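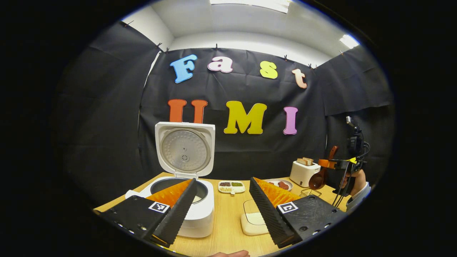
Halina Kubiak has been cooking beans in a rice cooker since she was a student, and she gets a little fierce if you suggest there's a better way. I'd gone to Piltley to talk to her about the cooking class she runs there, and I'd barely gotten my coat off before we were on to beans. Her white cooker was already on the table with the lid standing straight up, and next to it a little divided tray with dark reddish beans, green mung beans and some pale yellowish grains, each in its own section. "People see the word rice on the box and they stop thinking," she told me. "It's a pot that heats up. Put what you want in it!"

She grew up eating barley soup at her grandmother's (every night, the way she tells it) and didn't touch a bean by choice until she moved into a rented room with no stove. A neighbor down the hall, Bogdan Pawlak, sold her his old cooker for 8 dollars. "I lived out of that thing for two years. Soup, porridge, one very bad cake."

I had to ask about the cake. She waved me off — "It was gray. Next question."

So I asked about soaking, which is the thing I always forget. Halina soaks the red ones overnight and boils them hard on the stove before they go anywhere near the cooker, and she made me write that down. Mung beans she just rinses. "They're the friendly ones. Start with mung beans and you'll think you're a genius." The grains go in later, once the beans have begun to give when you squeeze one.

The class started last September and now has a waiting list, mostly thanks to Renata Krajewska, who came to the first session and then told her entire office. I asked what people get wrong. "They lift the lid! They lift it, they look, they put it back, they lift it again. And they buy too much. One man came in with a sack, I said what are you opening, a restaurant?"

Does she measure? Not at home, no. For the class she gives out cup amounts, but in her own kitchen it's a handful of this and a handful of that, and salt at the end. Her son Miłosz likes his with a fried egg on top. She likes hers cold the next day, out of the fridge, with vinegar and raw onion, and I can report that I tried it this way at home and went back for a second bowl.

Before I left I asked if she'd ever buy a fancier cooker, one with all the buttons. She thought about it for longer than I expected. "Maybe if it washed itself," she said, and went to find me a bag of mung beans to take home.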